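¿Por qué flotan los barcos?
Una explicación para lectores de 8 a 12 años
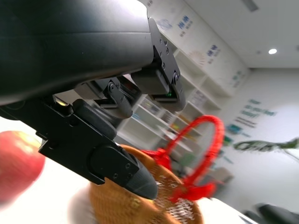
¿Por qué un barco de acero flota y un clavo de acero se hunde?

Depende de cuánta agua aparta cada uno. El clavo es pequeño y macizo, así que aparta muy poca agua para lo que pesa. El barco es ancho y está lleno de aire por dentro, y aparta muchísima. Cuando el agua apartada pesa tanto como el barco entero, el barco se queda arriba.

El agua empuja

Si metes una pelota en la bañera y la aprietas hacia el fondo, notas que quiere subir. Cuanto más la hundes, más fuerza tienes que hacer, hasta que queda cubierta del todo. Ese empujón hacia arriba se llama empuje. El agua se lo da a todo lo que se mete en ella: a la pelota, a una piedra y también a ti. Por eso en la piscina puedes levantar a un amigo que fuera del agua te pesaría demasiado.

El empuje es igual al peso del agua que el objeto ha apartado. Esta regla la descubrió un sabio griego llamado Arquímedes hace más de dos mil años, y los ingenieros que dibujan barcos la siguen usando.

Vamos a verlo con números. Imagina una caja cerrada que pesa 10 kilos. Al ponerla en el agua se hunde un poco y aparta agua. Cuando ha apartado 10 kilos de agua, que son 10 litros, deja de bajar. Si ahora metes dentro 6 kilos de arena, la caja pesa 16 kilos y baja hasta apartar 16 litros. Si la caja es demasiado pequeña para apartar tanta agua, se va al fondo.

Qué es la densidad

Una bola de corcho y una bola de plomo pueden tener el mismo tamaño, pero la de plomo pesa mucho más. Decimos que el plomo es más denso. La densidad es lo que pesa una cosa comparado con el sitio que ocupa.

Las cosas menos densas que el agua flotan: el corcho, la cera de una vela, el hielo y casi todas las maderas. Las más densas se hunden: el vidrio, las piedras normales, el hierro. Hay una piedra rara, la piedra pómez, que sale de los volcanes y está llena de burbujas. Muchas veces flota.

En un barco hay que contar todo junto – el acero, los motores, la carga y el aire que hay dentro del casco. El conjunto es menos denso que el agua. Si se abre un agujero y el agua ocupa el sitio del aire, el conjunto se vuelve más denso y el barco puede hundirse. Para evitarlo, los barcos grandes llevan el casco dividido por paredes. Así, si entra agua en una parte, las demás siguen llenas de aire.

Un barco por dentro y por fuera

El Kindum es un carguero que lleva madera y grano al puerto de Bostamell. Mide 135 metros de largo, más que un campo de fútbol, y puede cargar 3720 toneladas. Una tonelada son mil kilos.

Cuando sale vacío, se ve una franja ancha del casco por encima del agua. Cuando va lleno, esa franja es mucho más estrecha, porque pesa más y tiene que apartar más agua. En el costado lleva pintadas unas rayas que indican hasta dónde puede hundirse sin peligro. Si el agua llega a la raya que le toca, ya no se carga más.

Las rayas no están todas a la misma altura. El agua salada es más densa que el agua dulce y empuja más, así que un barco que pasa del mar a un río baja unos centímetros aunque lleve la misma carga. También cuenta la temperatura: el agua caliente es un poco menos densa que la fría.

¿Y los submarinos?

Un submarino tiene depósitos que se pueden llenar de agua o de aire. Para bajar, deja entrar agua del mar y se vuelve más pesado. Para subir, mete aire a presión, echa el agua fuera y se vuelve más ligero. El tamaño no cambia, cambia el peso.

Muchos peces hacen algo parecido con una bolsa de gas que tienen dentro del cuerpo, la vejiga natatoria. La llenan más o menos y se quedan quietos a la altura que quieren. Los tiburones no la tienen. Les ayuda un hígado muy grande y lleno de aceite.

Para probar en casa

Necesitas una bola de plastilina del tamaño de una nuez, un barreño con agua, unas cuantas monedas pequeñas y un trapo.

Deja la bola en el agua. Se hunde. Sácala, sécala y aplástala hasta hacer un cuenco con los bordes altos y sin grietas. Ponlo despacio en el agua. Es la misma plastilina y pesa lo mismo, pero ahora flota.

Ve metiendo monedas, primero en el centro y después repartidas. Mira cómo baja el borde. Prueba luego con un cuenco más ancho y con otro más alto, y apunta cuántas monedas aguanta cada uno.

Palabras nuevas

Casco: la parte del barco que toca el agua y le da forma.
Empuje: la fuerza hacia arriba que hace el agua.
Densidad: lo que pesa algo comparado con el sitio que ocupa.
Calado: la distancia desde la superficie del agua hasta la parte más baja del barco.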